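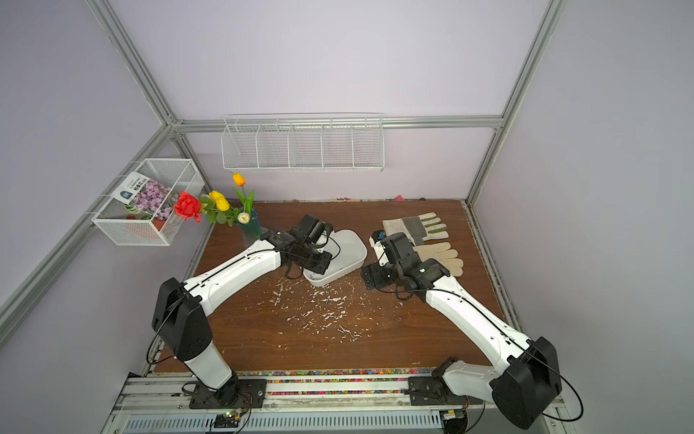

4.2 Choosing what to buy first

The planning budget for the small-parts line was fixed in April, before any trials had been run. It covered two arms, their grippers, wrist cameras, a frame and a stock of spare parts. Money left over could go to one more large purchase, and we had to decide what that would be. The candidates were a powered parts feeder quoted by Backlund, a third arm, and a second set of gripper fingers in a softer material.

We used screw sorting as the test task. It needs cheap parts, and it wears the fingers quickly enough to tell us something about running costs. 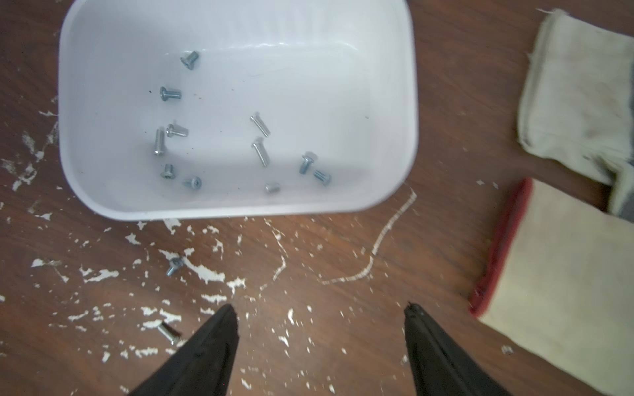

Parts presentation drives most of the cost in a cell like this one. A feeder hands over each screw in a known position, and a bare bin does not. In the bin, countersunk and pan-head screws lie at all angles, some short and some long, and a few end up on the table outside it. A planner who prices only the arms will miss the work needed to cope with this. The Backlund quote came to 3,000 dollars for one feeder, with 9 weeks for delivery, and each feeder handles a single screw size. Our task mixes sizes, so we would have needed several.

4.3 Spare fingers and upkeep

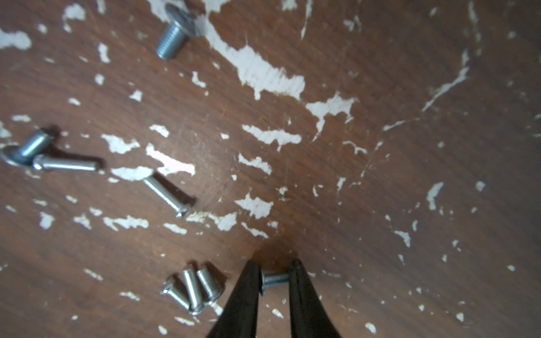 Prilari Automation Group, Pernico Technical Institute

Fingers are the part we expect to replace most often. They close on small metal threads and often touch the table top. We priced a replacement pair at 26 dollars from Prurau and planned for one pair per arm each month. That is a small sum next to the feeder, but it repeats, and it belongs in the yearly budget with cables and servos – items that are easy to leave out when the request is written around the purchase price of the arms.

We also set aside 700 dollars for work surfaces, trays and fasteners. Mixed screws were bought by the box and reused between trials.

4.4 Two arms or three

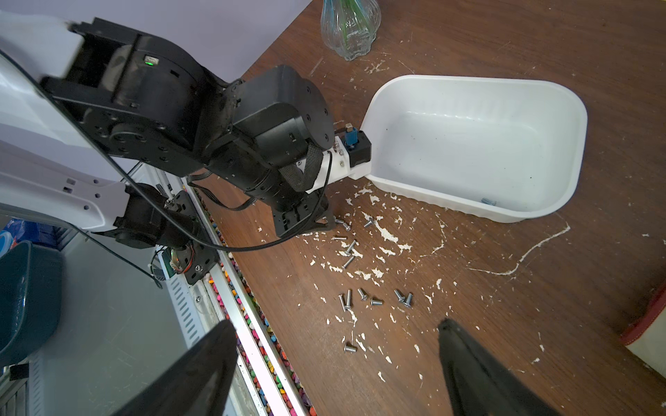

Figure 4. Wrist camera view of the second arm reaching over the tray, with screws on the table in front of it.

The case for a third arm was weaker than we first thought. Two arms on one rail already share the space over the tray, and each can block the other's camera. A third would need a longer rail and a wider frame, and neither was in the quote. We put the request off to the next budget year and spent the remaining money on spare grippers and a second wrist camera for each arm.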